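Folding big white cloths without an iron, tips?

Usden
Sunday, 60 degrees and every window open, so I finally got into the linen drawer! I'm hooked on plain white cloths on a wood table, but mine come out of the drawer looking like road maps. How do you all fold yours?

Tiseo
Don't fold them. Roll them on a cardboard tube! My big one has lived on a tube since July and I love it. Two minutes and you're done.

Imow
Rolling is great if you've got the closet for it. I don't. I fold in thirds the long way on the table itself, smoothing with my forearm as I go (so satisfying, I could do it all day).

Tiseo
Thirds give you two hard lines right where the plates go though. I'll die on this hill.

Imow
Only if you press down on the folds! Leave them soft and they drop out by dinner.

Nepia
Siding with Imow on this one. My neighbor Olumide Ugwu taught me to pick the cloth up by a corner first and let it fall back down before folding anything. It loosens the whole thing up. I was doubtful and now I do it with sheets, napkins, everything.

Usden
Ooh, trying the corner thing. Do you fold toward yourself or away?

Nepia
Toward the middle from whichever side is behaving. Don't chase every wrinkle, just get the edge over and then fix the line. And if it goes crooked, pull it back and start again, it's only cloth!

Tiseo
Still say tube. But okay, I do like the look of a soft fold on that golden wood. Post some!

Nepia
Gladly!
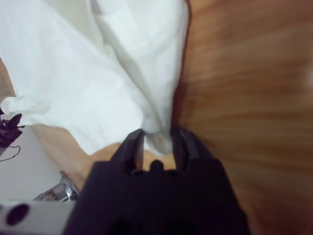
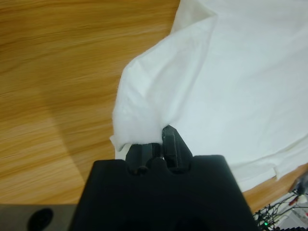
White cloth on the wood table: bunched up at the corner in the first, one side turned over in the second.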